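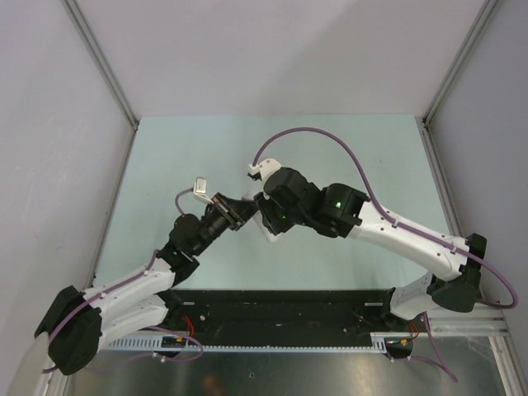

26/08/2023 - esmalte sobre cobre, encomenda Calby

Continuação das provas do branco opaco. Na última sessão ficou por resolver a casca de laranja nas placas grandes e os pontos pretos junto às bordas. A encomenda são 107 placas numeradas para as portas da residência Calby, fundo branco, algarismos a azul escuro. Entrega combinada para novembro, o que dá folga se o branco ficar fechado nas próximas semanas.

Forno. O Rullerell continua a ler acima do que tem lá dentro. Pus os cones de controlo na prateleira do meio e outro junto à porta, e a diferença entre os dois nota-se bem: o da porta mal dobrou. Até substituir o vedante, não colocar placas na metade da frente. Temperatura marcada para todas as cozeduras de hoje: 805 graus. É a leitura do painel, sem correção. Quem repetir isto noutro forno tem de fazer as suas próprias provas, este número só serve para aqui.

Limpeza do cobre. Recozi as placas, deixei-as cair em água e passei-as pela decapagem quente. Depois escova de latão com água e um pouco de bicarbonato, enxaguar, secar com papel sem tocar na face. A água tem de escorrer em película contínua. Em duas placas a película abriu junto ao furo do parafuso e voltei a escovar. Acho que é óleo da furadeira que fica na rebarba. Proposta: rebarbar antes de recozer, e o recozimento queima o que sobrar. Na semana passada fizemos ao contrário e foi aí que apareceram mais pontos pretos.

Contraesmalte. Usei a mistura de restos, peneirada seca, com a cola de tragacanto diluída. Ficou feio como sempre mas agarra bem. Camada mais grossa do que costumo pôr. As placas saíram mais planas, por isso manter.

Branco. Dois lotes em comparação:

Lote Fung, frasco aberto no inverno. Lavado até a água sair limpa, o que demorou muito mais do que eu esperava. Moinha leitosa em quantidade, sinal de que o frasco apanhou humidade ou de que o pó foi moído demasiado fino de origem. Pesei 50 gramas secos antes de lavar e não pesei depois, erro meu. Na próxima lavagem pesar também no fim, para sabermos o que se perde e fazer as contas da encomenda com isso.

Lote Wudlow, frasco novo. Quase não turvou a água. Grão mais regular, assenta depressa no fundo do copo. Na peneira passou sem deixar grumos.

Aplicação a seco nas duas séries, mesma peneira, mesma altura da mão. Primeira camada fina, cozida até ficar lisa. Segunda camada um pouco mais carregada nas bordas, porque o branco foge sempre dali e deixa ver o cobre oxidado por baixo. Tempo dentro do forno: 3 minutos nas placas pequenas. Nas grandes não me guiei pelo relógio, tirei quando a superfície passou de casca de laranja a espelho, com uma espreitadela rápida pela porta. Espreitar arrefece o forno e estraga a comparação entre séries, mas sem isso tinha queimado a primeira.

Resultados.

Fung, placa pequena: branco limpo, ligeiramente azulado, boa cobertura à segunda camada. Um ponto preto na borda de baixo. Debaixo da lupa parece escama de fogo, vinda do suporte e não do pó.

Fung, placa grande: cobertura desigual. No centro está bem, nos cantos vê-se um tom esverdeado. Podia levar terceira camada, mas com três camadas de branco mais o azul por cima já tenho medo de que estale à volta do furo.

Wudlow, placa pequena: muito bom. Menos azulado, mais para o marfim. Borda fechada a toda a volta.

Wudlow, placa grande: boa, com uma zona baça do lado que ficou virado para a porta. Coincide com o que os cones mostraram. Voltou ao forno rodada, mais ao fundo, e a zona baça desapareceu. Fica anotado que o problema era de calor e que não vale a pena mexer no pó por causa disso.

Decisão provisória: Wudlow para o fundo de todas as placas. O tom marfim precisa de aprovação do cliente, a amostra que eles viram no início era do outro branco. Enviar as duas placas pequenas lado a lado, sem legenda que puxe para um lado. Se preferirem o azulado, temos de encomendar Fung de um frasco fresco e repetir tudo isto.

Azul dos algarismos. Só uma tentativa, com estêncil de papel húmido. O papel levantou numa ponta do 8 e o pó entrou por baixo. Limpei com pincel seco antes de cozer, ficou uma sombra que se vê à luz rasante. Com algarismos fechados, como o 8, o 6 e o 0, as ilhas do meio são o que dá mais trabalho: se a peça pequena se desloca ao pousar, o número fica torto e não há como corrigir sem lavar tudo. Experimentar película autocolante cortada, com o esmalte aplicado húmido a pincel. Outra hipótese é serigrafia com óleo de pinho, como nas placas de rua que fizemos antes, mas a tela velha tem um rasgão e é preciso esticar outra.

O azul cozeu depressa demais em cima do branco e afundou um pouco nas arestas. Contorno mole. Para a próxima, menos tempo no forno na cozedura do azul, e cozer o branco até ao fim antes, para ele não voltar a mexer tanto.

Suportes. Os tripés de aço estão a largar escama, principalmente o mais comprido. Escovei-os todos a meio da sessão e a partir daí não houve pontos pretos novos. Passa a ser rotina escovar os suportes antes de cada fornada, longe da bancada da peneira. A rede também está empenada, as placas grandes assentam em três cantos e o quarto fica no ar. Endireitar ou comprar outra.

Arrumação do pó. O resto do Fung lavado está a secar tapado com papel, na prateleira alta. Não o devolver ao frasco original. O Wudlow lavado está no frasco baixo, etiqueta azul. A água das lavagens foi para o balde de decantação, que está quase cheio. Não despejar no lava-loiça, deixar assentar e tirar só a água de cima com a mangueira fina. A lama vai para os restos do contraesmalte.

Máscara: os filtros estão no fim, hoje já custava respirar com eles. Trocar antes de se voltar a peneirar.

Por fazer:
- vedante da porta do Rullerell
- enviar as duas amostras de branco à Calby
- película autocolante, pedir um retalho para ensaio
- rebarbar todos os furos antes do recozimento
- rede nova ou endireitar a que há
- filtros
- pesar o pó antes e depois de lavar

Acrescentado ao fim da tarde: a placa grande do Fung fez um estalido já fria, em cima da bancada. Tem uma fissura fina que parte do furo em direção ao canto. O contraesmalte nessa zona está mais fino, nota-se ao passar a unha. As outras continuam inteiras. Deixo-as pousadas na prateleira até à próxima sessão, sem as lavar nem mexer, para ver se aparece mais alguma.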